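Floor pile

A floor pile is an informal arrangement of clothing, towels and other cloth goods on a household floor. It is distinguished from laundry, which is on its way somewhere, and from storage, which has arrived. Most homes have at least one. Owners tend to describe theirs as temporary.

Formation

Piles begin with a single item, usually one judged too clean to wash and too worn to put back. Later arrivals are drawn to it. In the housekeeping manual issued by the Kostier linen works, which ran to 727 pages and was bought mainly as a wedding present, a pile is said to be established once it holds 5 items, after which the household starts walking around it.

Composition

Bright colors are common near the top, being the last things worn and the first things regretted. Stripes are thought to make a pile look larger than it is. Small soft objects settle in the folds and may stay there for a season. Hard floors such as stone or tile show a pile's outline clearly, while carpet lets it spread without drawing comment.

A modest pile may consist of little more than a red cloth and a rainbow-striped one, crumpled together on a stone floor, with something small and faceted in teal, light blue and green tucked into the stripes.
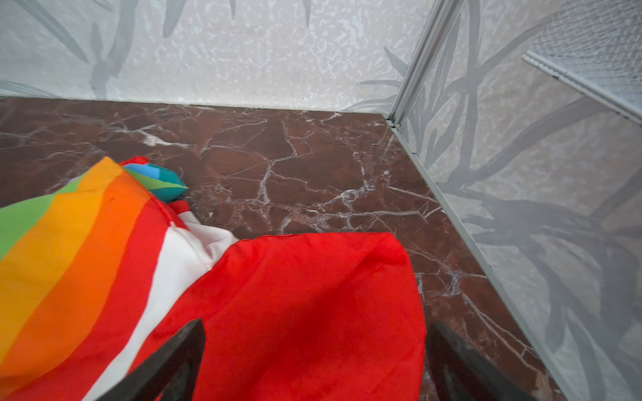 Sorting

The traditional method is to lift each piece, shake it once and assign it to a stack. The Boros method allows four stacks: wash, fold, mend and give away. A fifth, known as "later," is forbidden by the rules and found in every house that follows them. Sorting an ordinary pile takes 20 minutes, excluding the time spent trying things on.

Bright reds are best washed apart from anything with white in it. This advice appears in all known manuals and is generally learned from a pink pillowcase.

Regional names

In Otinance the pile is called "the guest," on the grounds that it was expected to leave by May.

See also: Bedroom chair; Odd sock; Ironing (historical)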